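Setting up your petition sheets

I've run signature drives in Vavdale for a few years now, and this is the part of the guide I get the most emails about. Do it in order and you'll have a recall petition the county clerk can read, with your weekends still your own!

1. Open the Grusten template and type the official's name and office exactly as they appear on the last certified result. Nicknames get sheets thrown out (ask me how I know).

2. Paste in your statement of reasons. Keep it under 68 words. Mine was for a county prosecutor and I had to cut it down 5 times.

3. Set the sheet to 8 signature lines. More will fit, but people's handwriting is bigger than you think.

4. Print 2 test copies and sign one yourself, with a cheap biro on a clipboard, standing up.

Note: the circulator's declaration goes on the back of the same sheet. A stapled page doesn't count in our county.

Caution: don't fill in a missing address for somebody, even if you know it by heart. Leave the line alone and ask them to sign again on a fresh one.

5. Number every sheet before it goes out, then enter the numbers in Fiston, our tracking log. I do this at the kitchen table with a pot of tea.

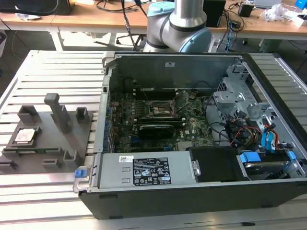
Desktop tower on its side with the side panel off.

6. When sheets come back, scan both sides the same evening and put the originals in the Malhotra folder, in number order. The clerk's office takes deliveries until four, so bring your receipt book and get it stamped at the counter.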